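Werkstattbuch, Januar 2022

Heute wieder Packtisch statt Werkbank. Die Lieferung von Etarex ist endlich ausgepackt, und das Zeug, mit dem die polstern, hat sich natürlich gleich überall verteilt! Papierschnipsel in der Schublade, im Ärmel, sogar im Kaffeebecher (meinem). Ich hatte Funiditz für den Nachmittag eingeplant, das rutscht jetzt auf morgen.
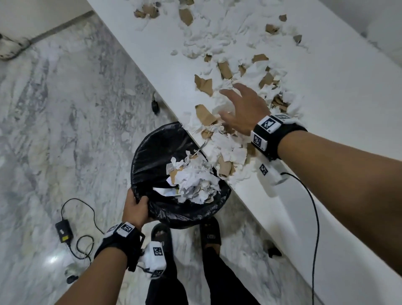 Florov
Werkstatt und Versand

Vorne an der Kante der weißen Arbeitsplatte liegt es am dicksten, weißes Papier und dazwischen die braunen Pappstücke. Eine Hand hält den schwarzen Sack auf, mit der anderen wird geschoben, anders geht das kaum – der Rand klappt sonst ständig zu. Und Achtung beim Nachdrücken: oben im Papier steckt ein dünner, gebogener Draht, also bitte nicht blind reingreifen!

Für die Kollegen: Pappe nächstes Mal gleich beim Auspacken rauslegen, ich mag das nicht hinterher aus dem Papier klauben. Säcke sind noch 6 da, ich bestelle 200 nach. Wer saubere Schnipsel zum Polstern braucht, bitte melden, für die Sendung an Stojanović nehme ich selbst 2 Säcke. Offen: Lieferschein abheften, Cutterklingen suchen.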